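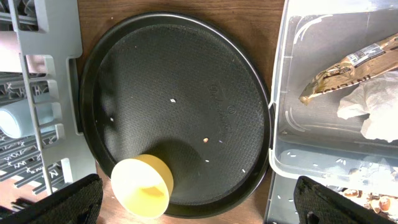

June, bench notes, fibre feeding work

Picked up the Intarasuk stool samples from the cold store at 8.40. All tubes sealed, labels readable. Two had frost under the caps, so I marked them and put them at the back of the box. They still get run, but on their own plate.

Aim for this week is to see whether the oat fibre and the chicory fibre feed the same gut bacteria, or whether it depends on who the sample came from. Last month's plates suggested the second, but the blanks were dirty and I don't trust them.

Method as before with one change: diluted 1 in 100 and 1 in 1,000, dropped the weaker step. It gave us hardly any colonies last time and used up a lot of agar.

Print this page | E-mail this page

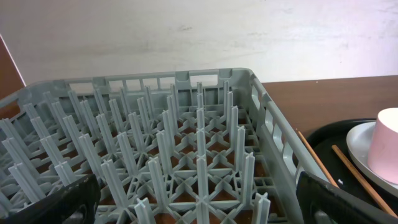 Grey rack, pegs and grid floor.

Gas jar set up by 11. The indicator strip took longer to change colour than I'd like. The Wident jar seal is getting stiff and needs grease before the next run. If it fails we lose the strict anaerobes first and the counts will look as if the fibre did nothing.

Broth pH at the start was fine in every tube. Will read again at 3 and then leave overnight.

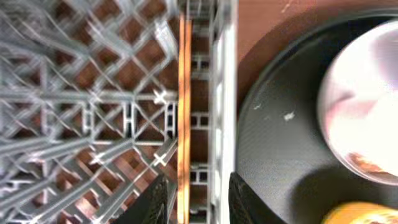 The 3 o'clock reading: chicory tubes already more acid than the oat ones, plain broth unchanged. Same direction as the Nunilberg group told us they were seeing, though they use fresh samples and ours have been frozen. I would not compare the sizes of the drop, only the direction.

One oat tube has clumped. Shook it, no better. Noted on the sheet — do not use it for the sugar test.

Also moved the food diaries into the Nadach folder. Several people left the evening meal blank. We can't say much about weight or appetite from diaries with holes in them, so the write-up should stick to what grew and what didn't.
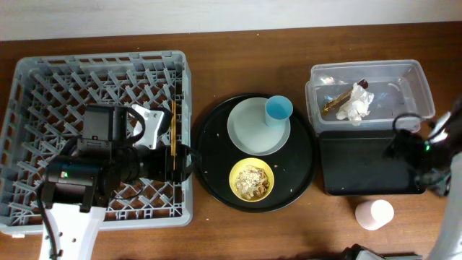

Still to do: pour new plates, check the incubator log for the overnight dip, order strips. Ask whether the second round of samples can come in smaller tubes, as these waste space in the box.

Blanks clean so far. Will look again in the morning before opening anything else.

2 comments | 3 shares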